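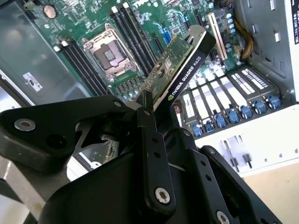
How long does the gripper kit take to assemble?
Members who have used a hex key before usually finish in one evening. First-time builders should reserve two sessions and leave the wiring for the second.

Flonach Gripper Kit, Plate Version
Shop item, Nusby Shared Workshop

The Flonach is a parallel gripper for small robot arms, supplied as flat black plates, brackets and screws for assembly by the member. It was designed in the workshop for light bench work: holding computer parts, moving small boxes, and presenting a board at a fixed angle while a person works on the other side. It is sold to members and may also be borrowed from the tool desk for use on the premises.

The brackets carry rows of round holes so that the fingers can be set wider or narrower without new parts. The screws are hex-socket and the key is included.

Use with computer hardware

Many members build the kit in order to practice on retired desktop machines. An expansion card such as the NVIDIA Quadro K620 is a suitable first object. It is low in profile and stiff, and it offers an edge that the fingers can hold without pressing on the small components. The Dell towers kept on the Ito bench may be used for this purpose. Where a processor socket is open and empty, the pins must not be touched by hand or by the gripper, and the approach path should be set to one side of the socket.

Machines must be unplugged before the arm is switched on. The card should be lowered by jogging the arm in small steps. Automatic runs over an open case require a second member at the stop button.

Specifications

Finger travel: 30 mm per side
Rated load: 1000 g, fingers level
Supply: 12 V from the arm controller
Finish: matte black
Arm flange: Lazarević pattern, two bolts
Adapter for other flanges: on request

The rated load falls when an object is held at a steep angle. Members should test the grip over a foam pad before working above equipment.

In the box

Finger plates, left and right
Perforated brackets
Motor and cable
Hex-socket screws and key
Printed assembly sheet, revision 2

Rubber finger pads are sold separately. They are recommended for glass and for polished metal.

Care

Check the screws for tightness after the first few hours of use and at the start of each month in which the gripper is in service. Wipe the plates with a dry cloth. Oil must not be applied to the finger slides, as it collects dust and may transfer to circuit boards.

Availability

Kits are cut in batches, and the next batch is planned for December. Orders are placed at the tool desk and are held for some 30 days. Questions about fitting the gripper to a member's own arm should be directed to Doina Milošević at the Ito bench, evenings after 6 p.m.

Spare finger plates: in stock
Spare motor: to order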